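Witville Woman Finishes Her 1,929-Mile Walk Along the Old Mail Roads

Most of us have a pair of walking shoes somewhere near the back door, and most of us mean to put them to better use one of these days. Idun Strömberg meant to for years. Then, at the age of 71, the retired school librarian laced hers up, kissed the dog goodbye and headed out of Witville on foot, and this month she came home again with 1,929 miles behind her and, by her own account, a very strong opinion about socks.

Strömberg's idea was to follow the old mail roads, the ones the letter carriers used before the highway came through and made everybody's trip shorter and a good deal less interesting. Her grandfather had carried mail over one of those roads as a young man, and she grew up hearing about the creek crossings, the farm kitchens where he got his coffee and a certain goose that chased him every spring. She wanted to see how much of it was left.

"Quite a bit of it is, if you don't mind walking through somebody's pasture," Strömberg said. "I always asked first. I only got told no once, and even then he gave me a ride around the fence and a bag of tomatoes."

She didn't do the whole thing in one go, and she is quick to say so to anyone who starts making too much of it. She walked in stretches, coming home between them to sleep in her own bed, see her doctor and catch up on the mail, which she says she now looks at with a great deal more respect. There were 26 stretches in all. The shortest was cut down to one soggy afternoon by a thunderstorm, and the longest kept her away for 19 days, through the hill country north of Flekthorpe, where the road climbs and climbs and then, just when you think it must be finished with all that, climbs a little more.

Her friend Golnar Mazandarani drove the support car for most of it, a tan station wagon with a cooler in the back and a radio that picks up one station. The two women have known each other since their children were in kindergarten together, and they worked out a simple way of doing things early on. Mazandarani would drive ahead to a church parking lot or a wide spot in the road, set out two folding chairs and read a mystery novel until Strömberg came around the bend. By the end she had read so many that she was guessing the murderer by the third chapter and had switched over to biographies.
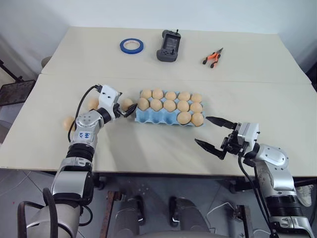 The hardest part, both of them agree, was February. Strömberg had hoped to keep walking straight through the winter, and for a while the weather let her, but then the wind came down off the ridge and stayed put. She did her miles that month in short loops close to home, bundled up in her late husband's hunting coat, and she counted only the ones that were on the mail roads themselves. Her physical therapist, Panagiotis Alexiou, had told her to rest a sore left heel anyway, and he was not above calling the house to find out whether she was sitting down.

"She would tell me she was sitting down, and I could hear the gravel," Alexiou said, laughing. "But she did her stretches. I have patients half her age who don't do their stretches."

There were plenty of good days to make up for the cold ones. In Flekthorpe, the walking club turned out at 7 in the morning to keep her company as far as the county line, and a baker there sent her off with a box of fleketti, the little twisted cardamom rolls the town is so proud of. The box was supposed to last until supper — it did not make it to lunch. Farther on, she spent a night with Gerd Seidel, whose family has lived beside the old road for four generations and who still has a leather mail pouch hanging on a nail in the barn. He let her carry it for a mile, just to get the feel of it. She says that was the one time on the whole trip that she cried, and that it was only partly on account of the weight.

The walk also raised money for the Witville library's bookmobile, which has been off the road with engine trouble. Strömberg hadn't planned on that part, but people kept pressing folded bills into her hand along the way, and she didn't feel right about keeping them. Knut Reuter, who runs the shoe repair shop on Thiele Street and resoled her boots more times than either of them cares to remember, put a coffee can on his counter and pitched in the first $300 himself.

Strömberg covered the last four miles with a crowd of neighbors strung out behind her, a few of them pushing strollers and one of them on crutches. The high school band played as she came down the hill, or at least the part of the band that had gotten out of bed in time, and the dog, a stout old beagle, slept through nearly all of it on the library lawn.

As for what comes next, she is in no hurry to decide. There is a garden to see to, and she has promised to write down her grandfather's stories, along with the ones she picked up herself, so that her grandchildren can have them all in one place. Mazandarani has mentioned that there's another old mail road, on the far side of the river, that neither of them has ever been down.

Strömberg will talk about the walk and show some of her maps at the Witville library at 6:30 in the evening later this month. Admission is free, coffee will be served, and the coffee can from Reuter's shop will be sitting by the door.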